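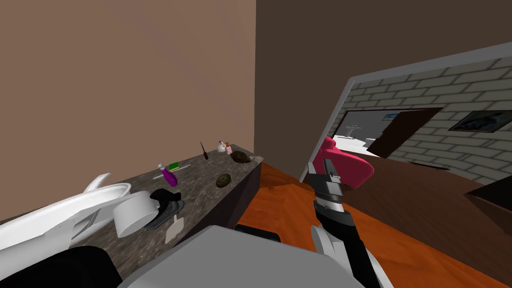 How I Clear Off a Bathroom Counter (and Keep It Clear)

I have cleaned out my bathroom more times than I care to admit, and for years it went the same way. I'd throw out a bunch of stuff, wipe everything down, feel great about myself, and then two weeks later there'd be bottles everywhere again. What finally worked for me is a boring little routine that takes an evening the first time and hardly any time after that. Grab a trash bag, a couple of shoe boxes and some music.

What you'll need

A trash bag
Two shoe boxes, or any boxes you have lying around
A soft cloth and mild dish soap
Masking tape and a marker
A timer (your phone is fine)

Step 1: Take everything off

And I do mean everything! The soap, the toothbrush cup, the hair ties, the screwdriver you left there when you fixed the towel bar. Put it all on a towel on the floor or on your bed. If you use the bed you have to finish before you can go to sleep, so that's what I do.

Don't sort while you carry. I used to stop and read every label on the way and an hour later I'd be sitting on the edge of the tub with one bottle of lotion in my hand.

Step 2: Wash the counter while it's bare

Warm water, a drop of dish soap, a soft cloth. If your counter is real marble, keep vinegar and lemon juice far away from it, because acid leaves dull spots that don't wipe off (ask me how I know). Same goes for those gritty powder cleaners. Rinse with plain water and dry it with a clean towel so you don't get water marks.

Go along the back edge, where the counter meets the wall. There's always a line of old toothpaste and dust back there. An old toothbrush gets it out.

Step 3: Sort by how often you touch it

Set the timer for 20 minutes and make piles. Mine are:

Every day. Toothpaste, face wash, deodorant, the comb.
Every week or so. Nail clippers, hair mask, razor refills.
Hardly ever. Travel sizes, the cold medicine, the fancy soap from my aunt.
Trash. Anything separated, crusty or past its date.

Be tough about the third pile. My neighbor Cletus Mercado did this with me over the phone one November and he came up with nine hotel shampoos. He has short hair! He kept 2 of them, which I still think is too many.

A word about old medicine – don't flush it unless the label tells you to. Lots of pharmacies will take it back for you.

Step 4: Give the daily things one spot

Only the everyday pile gets to go back on the counter, and it all goes on a tray. I like a tray because you can pick up the whole mess at once when you wipe underneath. Any old plate will do the job too. If the tray is full, something has to leave before something new can move in.

The weekly pile goes in a shoe box under the sink or on a shelf. The hardly-ever pile goes in the second box, and that one can live in a closet. Put masking tape on the short end of each box and write what's in it, big enough to read without your glasses on.

Step 5: Do the wall and the mirror last

Splashes end up higher than you'd think. Wipe the wall behind the sink from the top down with a damp cloth, and go easy if it's flat paint, since that can rub off in shiny patches. For tile, I use the same soapy water and then run a dry towel over it. If the grout still looks gray after that, mix baking soda with a bit of water, scrub, and rinse it well (but skip this one on marble).
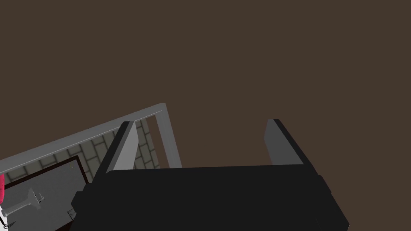
Tile is next once the counter is done.

Step 6: The 10-minute reset

Pick a time you're already in the bathroom anyway. I do mine while the shower warms up, or while I'm waiting for a face mask to dry. Things go back on the tray, empties go in the trash, quick wipe, done. Most nights I'm finished with plenty of time to spare.

If you skip a few nights, don't start the whole thing over. Just do the reset and carry on. I went over 20 days without doing it after we moved, and it still only took me one evening to catch up, and that was with the radio on and a lot of snack breaks.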